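Home Bench Notes Grippers Arms Cameras Checklists Contact

Gripper comparison: pre-run inspection checklist, with comments
Filled in by Iestyn Prothero, February 5, 2018
Grippers under comparison: Pritchard two-finger, Vandedance two-finger

Please go through the whole list before every batch, even if you ran one an hour ago and feel sure nothing has moved. I have left my comments under each item, and you are very welcome to add your own (Murali's are always worth reading, so don't paint over them!).

1. Finger closure - OK
Close with nothing in the grip and look along the pads from the wrist camera. The tips should meet cleanly at the front. A gap opening up behind the tips is how this pair is shaped, so please don't write it up as a fault the way I did on my first morning.

2. Clear work area - OK
Two cubes and the tray, and nothing else inside the rails. Check that the tray has been emptied from the last batch. I like to do this from the wrist view as well as the overview, because the finger bodies hide more of the table than you would guess.
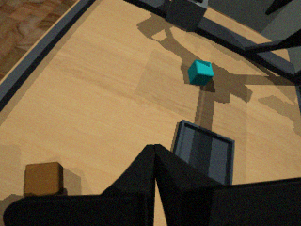

With the fingers closed at this height, the right one covers a corner of the tray and the left one hides part of the base of the brown-orange cube. The teal cube is well clear of both. Gwion would like the start pose raised a little for that reason, and I think he has a point, but let's keep it as it is until both grippers have had their full 125 runs, or we'll have nothing fair to compare.

3. Lighting and shadows - OK WITH COMMENT
The simulated light throws a big shadow over the upper right of the table, around the teal cube, and another band straight across the tray. Murali Warrier asked whether the detector could mistake a shadow edge for the tray rim. I don't know yet. Leave the light where it is and note any odd detections by run number.

4. Controller settings - OK
Same Jakent controller profile for both grippers, closing speed at 30 percent. If you change it for a quick try, do please put it back. I say this with love and a long memory.

5. Emergency stop in the simulator - OK
Press it once during a slow move and check that the arm holds its pose.

6. Log file - NEEDS ATTENTION
The last good entry is run 839. Rhydian Edwards is looking into why the next few were saved without camera frames.

Next inspection: before the Vandedance batch in March.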